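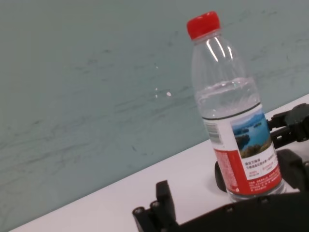
A bottle with a red cap between black gripper parts at a Dabbas workstation.

Robot handling at the Dabbas bottling works

The Dabbas bottling works is a water bottling plant in Fakcombe. It is known locally for the gradual introduction of robot arms at its sample and inspection tables, a project called Jurow. The plant employs 155 people, of whom 35 work in quality control.

Background

Before Jurow, bottles were taken from the line by hand, turned to check the label and the cap, and put in crates for the laboratory. One worker could handle almost 400 bottles in a shift. Complaints about sore wrists were common, especially in August, when production is highest. The first two-armed station was supplied by Gukwood, a small automation firm, and was placed in a side room away from the line.

Method

Two arms work from opposite sides of a table. Each has a gripper with two fingers, which must close on the bottle firmly enough to hold it but without pressing the plastic inward. Clear bottles are difficult for cameras – light passes through them and the water bends what is behind. For this reason the label and the cap serve as the main points of reference.

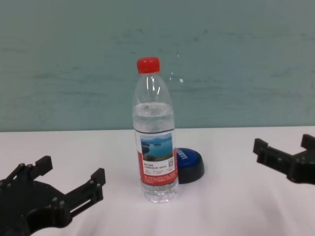 Two open grippers on either side of a partly filled water bottle.

Effects on staff

No position was closed when the stations came into use, but the content of the work changed. Sixteen inspectors were trained as station operators. They prepare the table, watch the arms and take over when a bottle falls. Alby Donnelly, an inspector who became the first operator, described the new work as easier for the hands and harder for the attention. Some older employees preferred to return to the line, and this was permitted.

Pay was a matter of disagreement. Darragh Corrigan, the shift representative, argued that operators should be placed in the technical grade, as they also correct the settings of the arms. The management accepted this after one trial season. Operators now change tasks every two hours, and a short meeting on Tuesday is used to report faults.

See also

Bottling line
Industrial robot
Repetitive strain injury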